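From: Sølve Bakke
To: tenants-list
Date: 26/03/2026
Subject: Re: Water shutoff and the drinking fountain on 2

On the tenants list, Hellström front desk wrote:

> The plumber has now looked at the riser on the east side. He wants to
> replace the valve below the second floor and flush the line afterward.
> The water would be off for most of one morning. Could each office say
> whether a morning is better than an afternoon, and whether anyone still
> uses the fountain on 2? If not, we would rather cap it than pay for a
> new filter housing.

A morning is fine for us. We have no sink of our own, so the only thing we need is notice the day before. Please put it on the list and also on the door, as two of our people are not subscribed here.

On the fountain, I would ask you not to cap it. We use it every day and so does Plirnico across the hall. I know the kitchen on the ground floor has a good tap, but it is a long walk for a glass of water, and the kitchen is locked after the front desk goes home. People who stay late have only the fountain.

I looked up what we were told the last time this came around, in October. The filter was a Jurkeck cartridge, and the price we were given then was 119 for the cartridge and 400 for the housing with labor. If the housing is the part that leaks, I don't see a way around the larger amount. If it is only the gasket, a Steron kit was mentioned as a replacement, and it was listed at 43. Could the plumber say which one it is before we decide anything? I don't think he was asked to open it.

We are willing to pay a share. I have not talked to Plirnico about money, but they read this list and can answer for themselves. I would suggest splitting it between the offices on the floor and leaving the ground floor out of it, as they have their own tap.

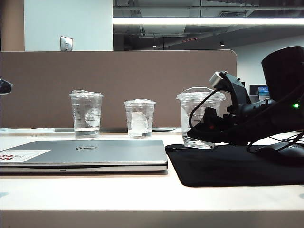
One more thing about the flush. After the last shutoff the water on our floor ran brown for most of the afternoon, and the first we heard of it was when somebody filled a kettle. This time it would help if the plumber ran the fountain himself until it is clear and left a note on it saying so. If he can't stay that long, tell us how long to run it and I will do it.

The flow has also been weak on our side since the winter – you have to hold the button down for a good while to fill anything taller than a coffee mug. I had put that down to the old cartridge, but if the valve is bad it may be the same problem. It would be worth checking the flow again after the valve is in and before anyone orders parts.

Last, the sign on the second floor restroom still says the hot tap is out of order. It has been working for weeks. I can take the sign down if that is all right with the front desk.

I am in most mornings if the plumber needs to get through our office to reach the access panel. It is behind the tall shelf, and the shelf has to be emptied before it will move, so a day's warning applies there too.

Sølve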